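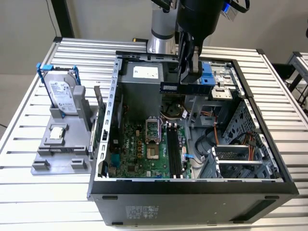 Repair corner: what is left of the old office computers

Since March the Katura workshop has been taking in desktop computers from the Pritilside offices, and now we have opened most of them. I promised to write some lines for the members who ask what we do with them.

The towers are the usual black ones, and we work with them lying on the side. When the side panel is off, please put it on the shelf with its own screws in a cup. Last month we had 4 panels and no idea which case each belonged to.

The memory comes out first, then the processor. For the processor you lift the small lever, open the metal frame and take the chip straight up with two fingers. Please do not slide it. On many of these boards the pins are in the socket, very thin, and one bent pin can finish the board. Bautista Navarrete has straightened a few with a needle and a magnifying glass, but he asks me to say that he does not enjoy it.

Power supplies we do not open, never. They stay in the case until Bautista has tested them, and after that they go to the grey crates -- good ones left, bad ones right. The orange and red wires should not be cut, also when the supply is dead, as the connectors are useful to us.

Hard drives are kept apart from everything else. Each one gets a number in the blue notebook and is wiped before it leaves the building. We are now at number 104. Optical drives are less wanted, but Gaete still takes them for the school machines, so do not throw them away.

What we need at the moment:

Memory modules, any size, if you have some in a drawer at home
Short SATA cables
Thermal paste (the Vendberg tube is finished)
A good long screwdriver, size 2 cross head

The workshop is open from 9 in the morning until lunch. New people are welcome and no experience is necessary, only some patience with small screws. If you want to bring a computer of your own, write first to Catalina Ledesma, so that she can keep a place for you at the bench.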